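Siriwan, "Lernwood"

I bought the first Siriwan record for the cover and kept it for the bass sound. I bought the second because I had the first. Neither prepared me much for "Lernwood", which I have now played more than anything else this year, mostly on headphones, mostly at the kitchen table.

For anyone who hasn't run into them, Siriwan are a four piece. Idalina Azevedo sings and plays rhythm guitar, Marcus Gallagher plays lead, Beca James is on bass and Razia Kiani is on drums. They have had the same lineup since the demo. The demo was sludge, the debut was sludge with a few clean parts, and the second album was where the organ showed up. On "Lernwood" the organ is gone again and the space it left has mostly been given to the voice.

There are six songs and the longest is over eleven minutes. The opener, "Salt Ledger", takes its time. It's one riff at a walking pace, with Kiani hitting the ride on every beat and very little else, until Azevedo comes in a good two minutes later. She sings low for most of the song. On the older records she tended to go for the big held note as soon as the chorus arrived, and here she holds back until the last verse. I think that was the right choice. When the high harmony does come in, it is doubled and mixed a little behind the guitars, so you have to lean toward it.

"Borico" is the one that has been getting played on the radio shows I listen to, and I can see why. It's under five minutes and the chorus is easy to sing. It's a good song. It is also the one I skip most, I've heard it more than the others and the bridge doesn't do a lot. Gallagher's solo goes up the neck and comes back down. He plays a much better one on "Nine Candles", where he stays on three or four notes and bends them until they sour.

The middle of the album is where I have complaints. "Harrow" and "The Long Weir" are in the same key and close to the same tempo, and they sit next to each other. The first few times through I didn't notice where one ended. Either is fine alone. If they had put "Nine Candles" between them I don't think I would be writing this paragraph.

Production is by Margarida Louro, who also did the second album. The drums are the biggest change. Last time the kick was clicky and sat on top of everything. This time the kit sounds like it's in a room and the toms have some length to them. The bass is loud, and James deserves it. On "The Long Weir" she plays the melody for the first half while both guitars hold one chord, and on a decent pair of speakers it fills the whole house. On a phone it disappears completely, so don't judge it from that.

The lyrics are printed in full in the booklet. A lot of them are about a house being emptied after somebody dies, going room by room. I didn't pick up on it until I read along. Azevedo doesn't use big words and she doesn't explain who the person was. There's a verse in "Harrow" that is only a list of what was in a drawer. It reads flat on paper and it's the part of the song I remember.

The closer, "Winter Rent", is the best thing they have recorded. It starts with James alone, adds the drums on brushes, and doesn't get to full volume until well past the halfway mark. Then it stays there. The last minutes are the same riff again and again, slightly slower each time, with Azevedo repeating one line until the guitars cover her.

I ordered the vinyl from Stiven, the small label that has put out all their records. It's a pressing of 1266 on 180 gram black vinyl, no colored variants. Mine arrived flat with clean edges and a bit of noise at the start of side two that went away after a wash. The inner sleeves are plain paper, so I swapped them for lined ones. The running order on the back cover has "Harrow" and "Borico" the wrong way round, but the labels on the record are right.
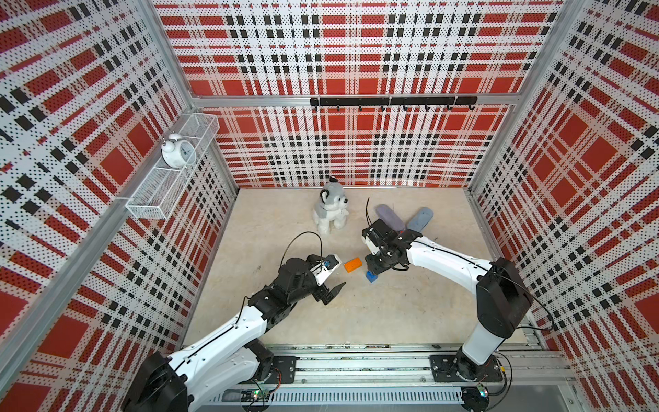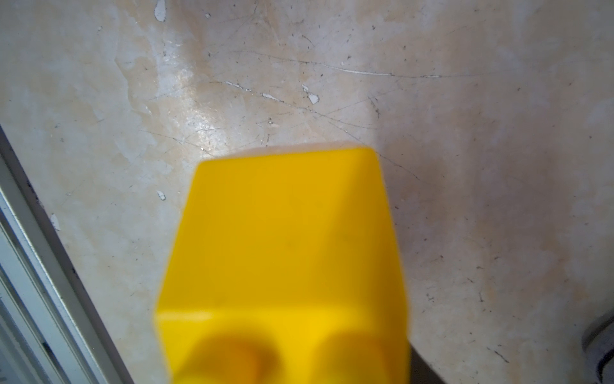
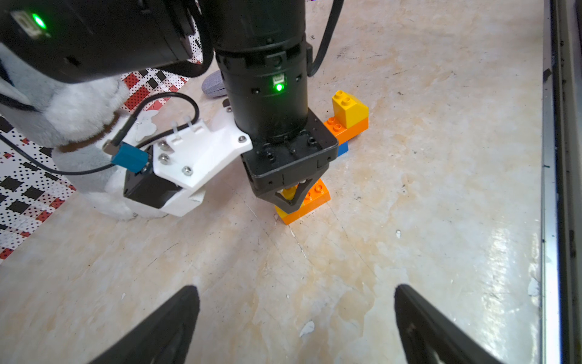
I saw them play in November, when three of these songs were already in the set, and it was interesting to hear how much they changed afterward. "Winter Rent" was faster then and had a second guitar part all through the opening. "Salt Ledger" had a long feedback intro that has been cut. "Nine Candles" was nearly the same as it is now, down to the stop before the last verse. What I liked most that night was how tightly Kiani and James play together, and the album has kept that. The riff in "Nine Candles" is a plain, square thing, like the orange brick in the last picture, and the two of them grip it from either side the way those black fingers do. Gallagher can wander off as far as he wants and it doesn't move.

I'd put this above the second album and well above the debut. If you only know the debut, start with "Salt Ledger" and give it the full length before deciding. If you came in through "Borico", go to "Nine Candles" next, then "Winter Rent".

My score is 9 out of ten. The point off is for the two songs in the middle. I still have the demo tape somewhere in a box, and I'd like to play it again before I write up the older records.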